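4. Silence and the Small War Film

We come now to the part of the study that gave us the most pleasure to work on, and also, we should admit, the most trouble. In the previous section we looked at how the low-budget war films in our sample handle the battle itself, with its borrowed trucks and its smoke drifting helpfully across the places where a larger army ought to be. What we want to look at here is the waiting. Every war film has some waiting in it, but in the 40 films of our sample the waiting often takes up most of the running time, and we became curious about what the filmmakers let us hear while it goes on.

Our first thought was a simple one, that long quiet stretches were a matter of money. Talk is cheap to film and gunfire is expensive, so we expected the cheapest pictures to be the most talkative. Radby, which we take as our main case, does not behave that way at all. It runs 100 minutes, it was plainly made for very little, and its four soldiers spend long parts of the middle act in a barn saying next to nothing. We hear straw, a hinge, somebody's boots, and now and then a plane that never comes into view.

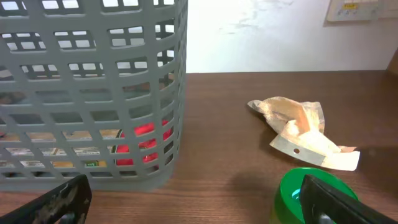
What struck us, going back over those barn scenes, is how carefully the quiet has been built. The plane is heard first as a low hum under the wind, so faint that two of us missed it on first viewing, and it grows over several shots before any of the men look up. By then the viewer has been worried for a good while without quite knowing why. Boonchu, a later film and a less even one, tries the same thing with a river, and we think it succeeds in the opening reel and loses its nerve after that, when a string section arrives to tell us how we should feel.

We were glad to be able to set our own impressions beside those of other people. The 3280 written viewer comments described in Section 2 were read with this question in mind, and each mention of sound, music or silence was marked. Many viewers who disliked Radby called it slow, as one might guess. A good number of those who liked it also called it slow – they simply meant something kinder by the word. We had been treating "slow" as a complaint in our early coding, and we went back and read all of those comments a second time.

Figure 5. A gray plastic basket of groceries on a brown wooden tabletop.

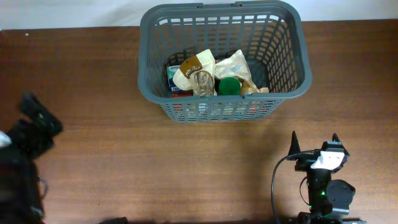 The second reading also turned up a small group of comments on Plelska that we had not known what to do with. Plelska is a retreat story with almost no score, and its viewers wrote warmly about the cold, though the film has hardly any snow in it. They seem to have got the cold from the soundtrack, from the breathing and the stiff cloth and the way voices drop off so quickly outdoors. We find this a lovely example of sound doing the work of scenery, and we suspect it would reward a closer study than we can give it in these pages.
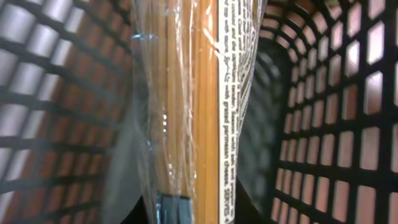 Durkeck is the awkward case. It has silences as long as any in the sample, and yet hardly any of its viewers mention them, either fondly or otherwise. Our best guess is that the film cuts away too often during its quiet passages, so that the ear never settles in one place, but we have only the one film to go on and would not want to lean on it very hard. We return to Durkeck in Section 5, where its editing is compared with that of Radby shot by shot.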